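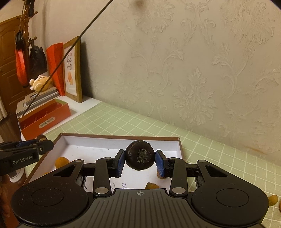

Dark, round and very shiny.

Thursday, September 21, 2023

So I finally gave in and signed up for a plot at the Dondlow community garden, and I have a lot of feelings about purple food! I planted almost nothing but dark stuff this year (purple beans, purple basil, a black tomato my neighbor swore by) and I had no idea what I was getting into back in January when I was circling things in the seed catalog with a cup of tea.

First, the beans. They turn green when you cook them. All of them, every time, in under two minutes. I stood at the stove feeling a little robbed, then ate the whole bowl with butter and salt and forgave them.

The basil was the star. It went into everything from June on — pasta, lemonade, a very strange batch of ice cream that I would make again tomorrow. It did sulk through the hot week in July, but I moved the pot behind the shed and it perked right up.

The black tomatoes took forever. You can't go by color the way you can with a red one, so you have to squeeze gently near the bottom and guess. I guessed wrong a lot. The ones I got right tasted smoky and sweet, and I ate most of them standing up next to the plant with juice running down my arm.

Money talk, for those who asked: the plot was $60 for the season, and I spent way more than that on dirt. I'm not adding it up. The bus out to Brumgate for the cheap compost was an adventure too, and I don't recommend bringing four bags home on your lap.

Next year I want purple carrots, and maybe a pepper or two if I can keep the slugs off. If you've grown dark peppers in a short summer, please tell me which kind! I already have my eye on a half row along the fence, next to the water tap.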